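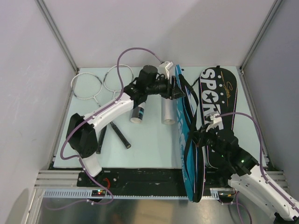 **Where do I find a heater control valve for a Benalden wagon, the six-cylinder one?**

Your best bet is a breaker who strips whole cars, because the valve was never sold as a separate part and the ones listed online are mostly for the four-cylinder.

---

**rustbucket_ray** wrote:

Okay, so that's what the sticky says, and I've read it about nine times, but I'm still stuck! I've got the six-cylinder wagon with factory air, and the valve has been dripping on the passenger carpet since July. I called every breaker I could find within 162 miles and got either "no" or a long silence and then "no." One guy tried to sell me a whole dash.

What I need is the valve with the two outlets on the same side. Plastic body, metal arm. If you've got one on a shelf, in a coffee can, whatever, please shout.

---

**celina_w** wrote:

Ray, have you tried Tokarz? They had a few of these wagons in the back row when I went up there for door seals. You have to call before noon or the phone just rings. Ask for whoever is on parts and not the front desk, and tell them "two outlets, same side," because they'll pull you the other type otherwise and it looks almost identical in the bag.

I paid $14 for mine, but that was a while back and I pulled it myself (took most of a morning, bring a stubby screwdriver and a towel).

Celina Walczak

---

**dropped_ten_mil** wrote:

I'm going to disagree with the used route. Any valve you pull from a wagon that age has the same brittle plastic as the one you're replacing. I put in a used one, drove 641 miles, and it split at the same seam. Coolant all over my shoes on the freeway.

Get the Jondeseck universal valve, two short lengths of hose, four clamps, done. The arm is on the wrong side but you can flip the bracket.

---

**celina_w** wrote:

Mine's been in for years with no trouble, so I think you got a bad one. Did you put new hoses on it? If you shove old stiff hoses on a used valve you're putting all the strain on the plastic.

---

**dropped_ten_mil** wrote:

Same hoses, yeah. Fair point, maybe. I'd still go Jondeseck.

---

**rustbucket_ray** wrote:

Thanks both. Does the Jondeseck one work with factory air? I thought the cable pulled the opposite way on those, and I really don't want hot when I ask for cold and the other way round. My wife already thinks this car is out to get her.

---

**dropped_ten_mil** wrote:

Mine's a no-air car, so I can't swear to it. The cable pulls to close on mine.

---

**uvidmont_parts_guy** wrote:

On the factory air cars the cable pulls to open. So if you fit the universal one as it comes, your slider will work backwards. Some people live with it – I couldn't. You can turn the arm over on its spindle if you're careful with the clip, but order a spare clip first, they fly.

Also, the sticky is a little off. The valve WAS sold separately for a short time, at least through the dealer in Uvidmont. I worked the counter there. The book price when they dropped it was silly money, and I think we sold two.

---

**celina_w** wrote:

Well that's news to me! Do you remember the number? Could somebody fix the sticky?

---

**uvidmont_parts_guy** wrote:

Only that it ended in 1,846 without the comma, ha. I'll dig through my old microfiche this evening. No promises, the reader needs a bulb.

---

**sedanman** wrote:

Has anyone got a rear ashtray for the sedan? Tan.

---

**celina_w** wrote:

Sedanman, start your own thread please, it'll get lost in here.

---

**rustbucket_ray** wrote:

Update. Got through to Tokarz at 11:40 this morning, and they've got two wagons left, one of them a six with air. He went out and looked while I held, and the outlets are on the same side! He's holding it for me. I'm going to do new hoses at the same time like Celina said, and I'll probably order a Jondeseck one for the trunk in case ten_mil is right about the plastic.

Still interested in that part number if the microfiche turns up.

---

**dropped_ten_mil** wrote:

Good result. Squeeze the body gently before you pay. If it creaks, leave it there.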